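Nitholm Asks Households to Save Water Until the New Pump Arrives

Jun 25, 2025

The town of Nitholm has asked all households and small businesses to use less water in the evening, after one of the two pumps at the Arnasis reservoir stopped working last week. The request is voluntary for now. The water company, Rimard, says the quality of the water is not affected and that people can drink it as usual.

The broken pump served the upper part of the town, where the streets climb toward the old quarry. Residents there were the first to notice that the pressure became weak after dinner time. In some buildings the top floors had only a thin flow in the kitchen and almost nothing in the shower. The lower streets near the harbor have had normal pressure the whole time.

"We can supply everybody with one pump, but we cannot supply everybody at the same hour," said Vasiliki Karras, who is responsible for the network at Rimard. "If people move the washing machine to the morning, this already helps us a lot."

According to the company, the motor of the pump was damaged by sand that entered through a worn filter. A repair was tried on the spot and did not succeed, so a new motor has been ordered. It must come by ship, and the delivery is expected in four weeks. Until then a technician will visit the station every morning and every night.

The company has sent a letter to almost 1000 addresses in the upper part of the town. It asks people to avoid watering gardens between six and ten in the evening, to run dishwashers only when they are full, and to wash vegetables and dishes in a basin with the plug in. It also asks them to report dripping taps in shared hallways and yards, which the company will repair for free during this period. 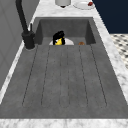 Restaurants are a more difficult case, as their busiest hours are exactly the hours when the pressure falls. Bạch, a family restaurant on the hill road, has changed its working day because of this. The cooks now prepare the herbs and the broth before noon, and big pots are filled in advance and kept covered. The owners told us that the guests have not noticed any difference, except that the kitchen closes a little earlier. They are more worried about the ice machine, which takes water all the time and stops with an alarm when the flow is too weak.

A hairdresser two doors away has moved all hair coloring to the morning. She said that most customers accepted it, but a few who work until five had to postpone their appointments, and she does not know if they will come back.

Not everybody is satisfied with the explanation. At a public meeting in the school hall, several residents asked why the filter was not replaced in the spring, when the reservoir was closed for cleaning anyway. Karras answered that the filter was inspected at that time and was found to be in acceptable condition. She agreed that the decision looks different today, and promised that the inspection report will be published on the website of the company before the end of June.

Another question was about money. Some residents of the top floors want a lower bill for the weeks with weak pressure. Rimard has not promised this. The contract allows a reduction only when the supply is fully interrupted, and the company says this did not happen. The town council will discuss the matter at its next session – it cannot change the contract, but it can pay a part of the bill from its own budget.

If the voluntary measures are not enough, the second step would be a ban on filling private pools and washing cars at home. The company says it would announce such a ban two days before it begins, by letter and on the notice boards. The public fountain on the square has already been switched off, and the drinking tap beside it stays open.

People who cannot carry water or who depend on medical equipment at home can register with the town office by telephone. Bottled water will be brought to them if the pressure in their building falls too low. The office is open in the mornings, and messages can be left at any hour.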